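Folding Cell at Olmedo: Questions We Keep Getting

Maintained by Consuelo Requena. Send corrections to her, sales brochures to somebody else.

What does the cell do?
It folds and packs small soft goods, on a good day. Gidier sold it to us as a cell that "learns by watching." What it learns from is a person with a controller in each hand doing the job over and over, so most of the upkeep here is upkeep of the wearable kit and the table. The arms need less attention than you would expect.

Is it self-calibrating, as the manual says?
The manual says so. We calibrate the wrist modules by hand at the start of every shift and again after lunch. In October we tried trusting the automatic routine for two weeks and got 367 recordings with the left hand drifting away from the cloth. They were thrown out. Gidier's answer was a firmware update, which changed the color of a status screen.

How tight should the wrist straps be?
Snug enough that the module doesn't turn when you twist your forearm. If it turns, every reading after that is suspect. Put the gloves on first, then the straps, then pick up the controllers.

Where do the cables go?
Down the forearm and off the near side of the table, toward you. Never across the work. Leave slack at the elbow. Aurelio Cordero has replaced 8 cables so far, all of them failed at the connector, and he doubts the "industrial grade" label means much.
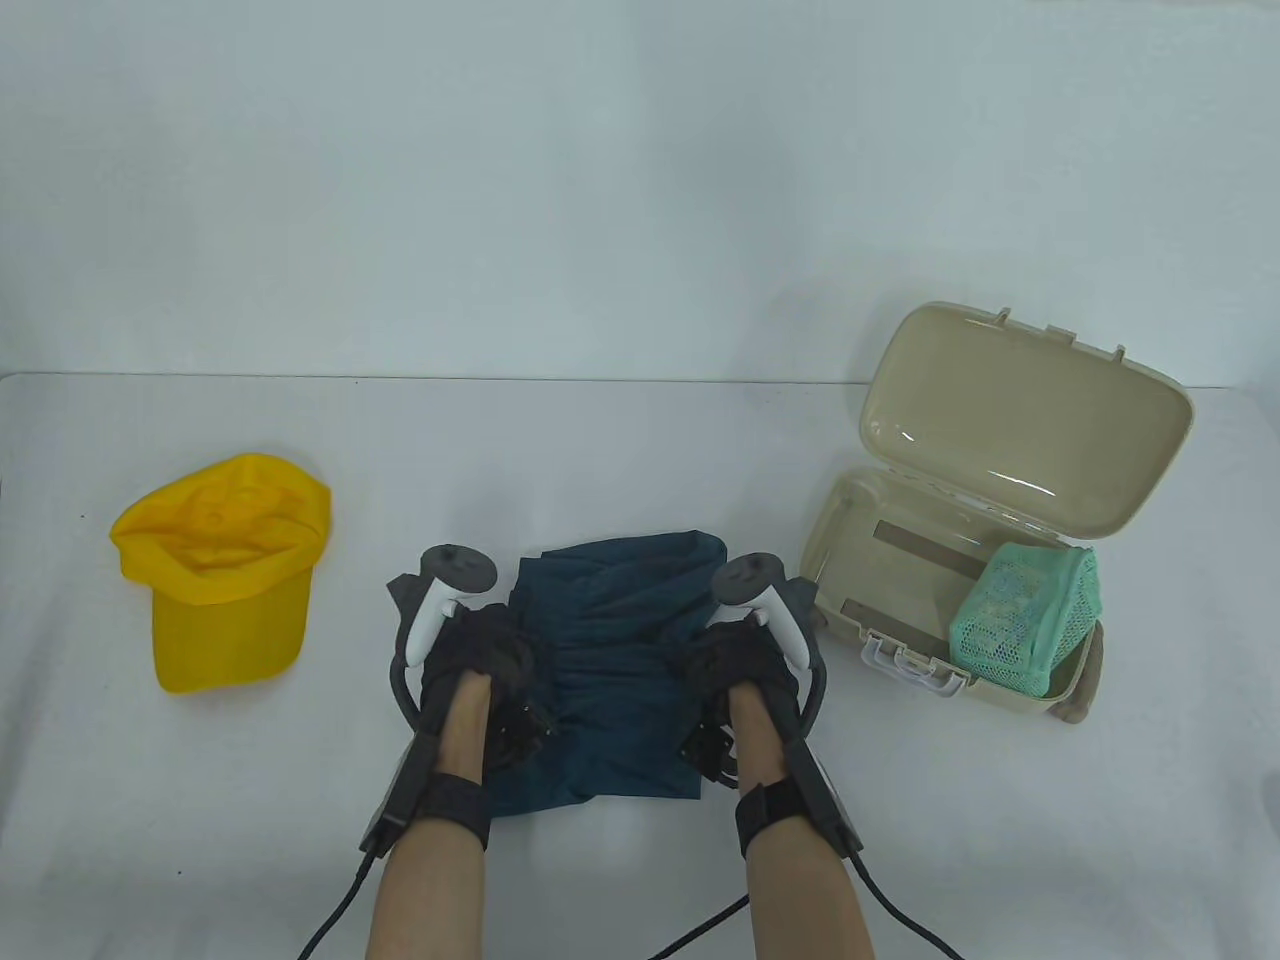 Two-handed work on a teal garment, with the cap and the open case left on the table.

Does the table have to be that bare?
Yes. The white top stays white. Wipe it before each session and set out only the items on the task sheet. Drikemell claims its vision package copes with clutter. We ran it on a cluttered bench and would like to know whose clutter they tested with.

Can I flatten the garment before I start?
No. Drop it and leave it wrinkled. A cell trained on neat cloth is good at neat cloth, and we don't get any.

How often do the controllers need service?
Check the tracking loops for cracks once a shift. Anything that rattles comes out of use. The vendor interval is much longer, and I have yet to hear how it was worked out.

The hand position jumps on screen. What now?
Stop recording. Reseat the cable at the module, then at the other end, and recalibrate both sides even if only one jumped. If it jumps again within 14 minutes, swap the module and write it in the log. Please don't tap it.

Would the Movevdale upgrade fix any of this?
Possibly. The demo was impressive and used one towel. We have asked for a trial on our own goods, at our table, with our people wearing the kit. Until that happens the procedure on this page stands.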